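The fault that stopped picking trials at Skemton in November came down to a worn cable, according to the engineer who ran them.

Severino Collado had one of his two-armed machines filling a shopping basket with fruit when the right hand closed and would not open again. It had managed more than 500 picks without trouble. The stop button cut power to the arms, as it should, but the fingers stayed locked.

"We'd planned for it dropping things," he said. "We hadn't planned for it holding on."

No one was hurt. Staff at Gavance, which built the control system, traced the fault to a signal cable that had rubbed thin near the wrist - a part checked only every 11 weeks.

The cable is now inspected every 7 days, and the hands have been set to go slack when power is lost. Collado wants a second release fitted as well, one that a person can reach from behind the machine.

Trials have started again at a slower speed, with the same shelves and the same basket.
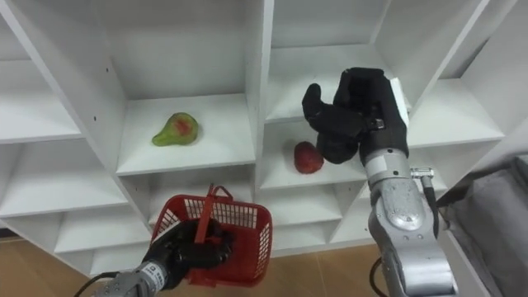 Wimudton, which is paying for the work, will decide in the spring whether to let the machines run near shoppers.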